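Skarnus teaches two-armed robot to fold sports kit

News – December 2, 2020

Skarnus has begun a programme of recorded demonstrations in which members of staff guide a two-armed robot through the handling and folding of sports clothing. The work is carried out with the engineering firm Geltden and is due to continue until April.

Each demonstration is given by remote control. An operator moves a pair of hand-held arms and the robot repeats the movement, while its cameras and joint positions are recorded. The recordings are then used to train the software that will later attempt the same task without an operator. A total of 435 demonstrations have been accepted so far.

Clothing was chosen for the first stage as it changes shape each time it is touched. Operators are asked to work at a steady pace and to take hold of an edge or corner wherever one can be reached.
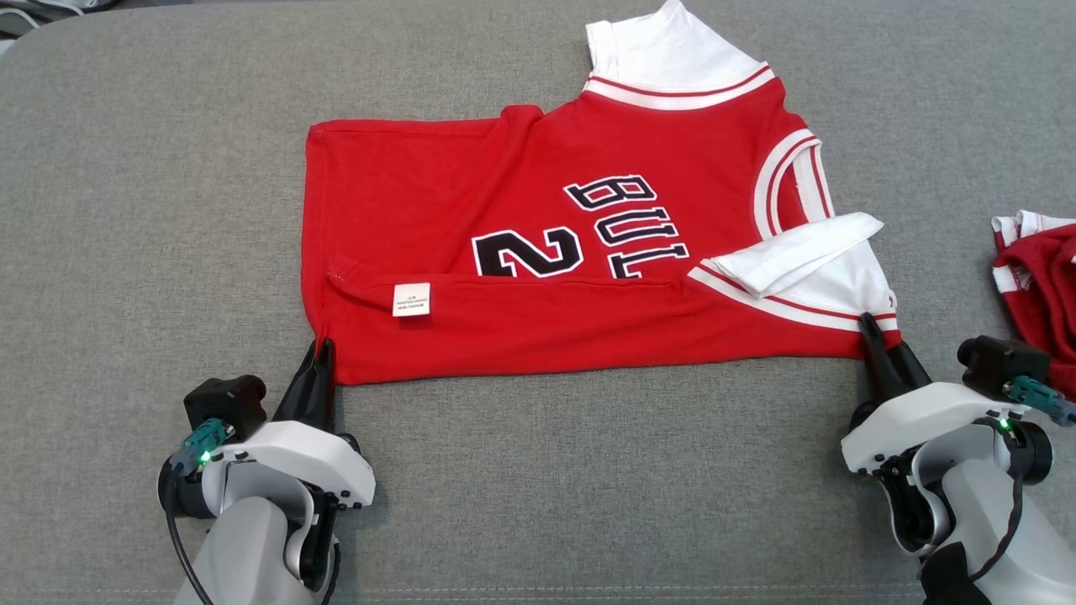
Francine Bélanger said she had expected the folding itself to be the hard part, but that it was finding the first corner that took patience. "You want to reach in with your own hands," she said. "After a while you stop wanting to, and the arms do more or less what you mean."

New operators practise for two days before their recordings are kept. Sessions are limited to four hours, and a demonstration may be abandoned at any point. Abandoned attempts are stored separately – they are not used in training at present, but Geltden has asked that they be retained.

Shirts and shorts are both included. Waistbands require particular care, as gathered elastic can slip when it is held at one point only. 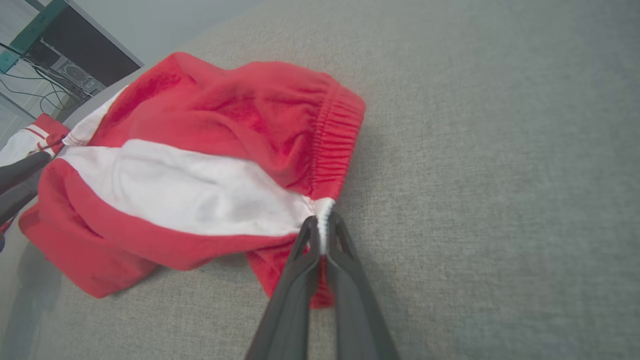

Two grippers hold a red and white garment during the Skarnus demonstrations.

Operators may also use one arm alone where this is simpler, for instance when lifting a crumpled garment before it is spread out. Aisling Dunne, who leads the programme, has asked that such choices be left to the person at the controls, so that the recordings show a range of methods.

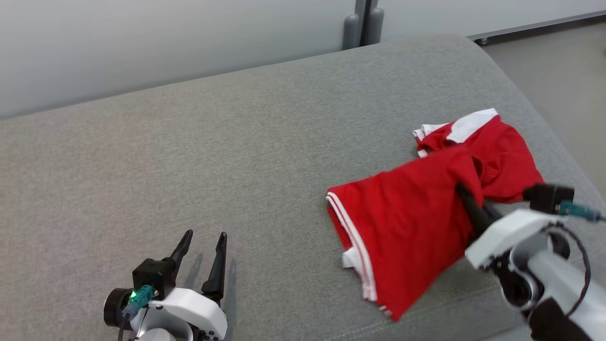
Taking part

Staff who wish to train as operators should contact Mwanahawa Nzioka at the Skarnus programme office. No previous experience of robotics is needed.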